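Teleoperator, Retail Handling (Part-Time and Full-Time)
Redside, Melville site

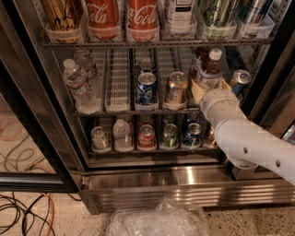 Arm working at the middle shelf of the drinks refrigerator, Melville.

Redside is hiring teleoperators to record examples for a robot learning system. Operators drive a robot arm by hand controller through everyday store jobs: taking drinks off a shelf, putting them back, moving items from one slot to another, opening and closing glass doors. Each attempt is saved with its camera video and joint readings, and the learning team trains on those recordings.

The current project is called Pinero and covers refrigerated drinks. The set stands at 3,751 accepted episodes. We want more of the awkward ones: tilted cans, bottles lying down, slots that are part full, packaging in front of the item the operator is asked to pick. A second project, Awad, starts in July and covers dry shelves and checkout counters. People hired now will work on both.

What you will do

Run assigned tasks on the arm, following a written task card.
Reset the shelf between episodes to match the layout sheet.
Mark each episode as accepted, failed or unsure, and write one line on any failure.
Watch back a sample of other operators' episodes and grade them.
Stop the arm and call the floor lead if it contacts the glass or the shelf frame harder than the card allows.

Failed episodes are kept. Please do not delete them or restart a recording to hide a dropped can. Pay does not depend on how many episodes are accepted.

What we need from you

You must be 18 or older and able to work in the United States.
You can stand for up to two hours at a time, with breaks, and lift a case of drinks.
You can tell similar cans apart by color and label under store lighting. Glasses and contacts are fine.
You write short, clear notes in English.
You can keep to a task card even when you think you know a faster way. Suggestions go to the floor lead and are often used, but they have to go into the card first so that all operators change together.

No robotics background is required. Experience with game controllers, forklifts, sewing machines, lab pipettes or stock work is useful and worth putting in your application.

Training

Training is paid at the full rate. New operators begin on a practice shelf with empty cans and move to the refrigerator once they have passed a check with Brayan Ayala, the floor lead. There are 17 task cards for drinks. Nobody is expected to know all of them at the start.

Shifts

Morning shift starts at 7:30 a.m. and afternoon shift at 1 p.m. Part-time operators work three shifts a week, full-time operators five. There is no night work. The schedule is posted two weeks ahead by Nusrat Herath, who also handles swaps.

Recording and privacy

The cameras face the work area, but hands and voices may be picked up during resets. You will be asked to sign a recording consent before your first shift. Ask for a copy ahead of time if you want to read it before applying.

How to apply

Send a resume or a short letter to Dalal Azar in hiring, through the form on this page. Say which shift you prefer and the earliest date you could start. Applicants we want to meet will be invited for a one-hour visit, including 20 minutes on the controller. The visit is paid.

Questions about the work itself can be addressed to Daryna Kravchuk, data collection manager, using the same form.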